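Wanted: people to collect laundry-handling examples
Dirkora, Curkton site. Posted 2022-09-02

We think most folding demos are oversold, ours included. The Iton learning system needs better examples before anyone makes claims for it.
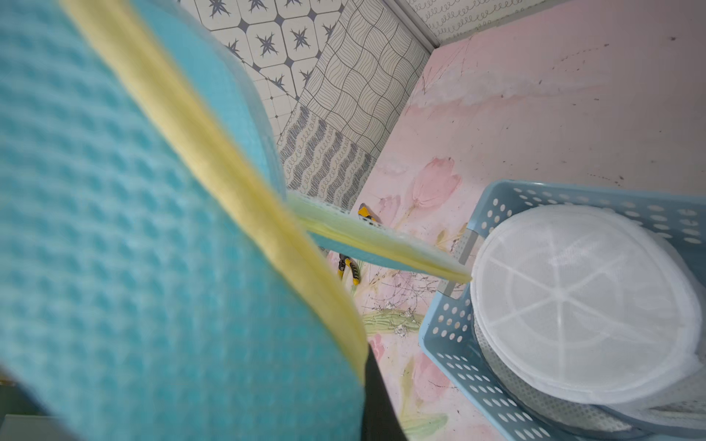

Cloth pickup, wrist view.

You would guide two arms through short tasks, 16 hours a week. Bad tries get logged too.

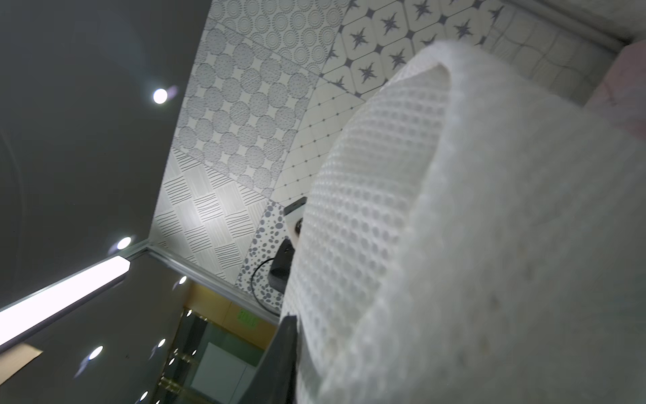

Waffle cloth in the gripper.

The target is 3,000 tries by January. I doubt that number alone will fix much.

What you would handle: cloths, mesh bags, baskets.

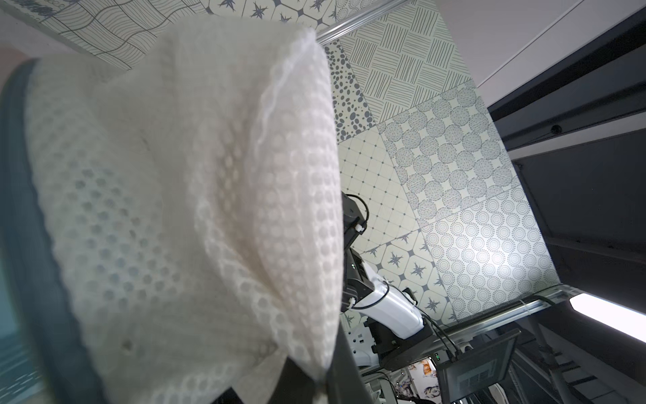 What we ask
Patience and steady hands. No coding. If a task teaches the system nothing, say so.

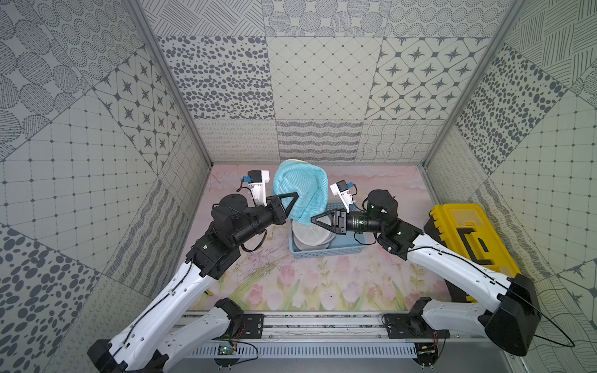
Joo, our scoring tool, passes too many sloppy tries, so you would also grade by eye. With both grippers at a mesh bag over the basket, it can't tell a careful placement from a lucky drop. Apply at the Curkton front desk.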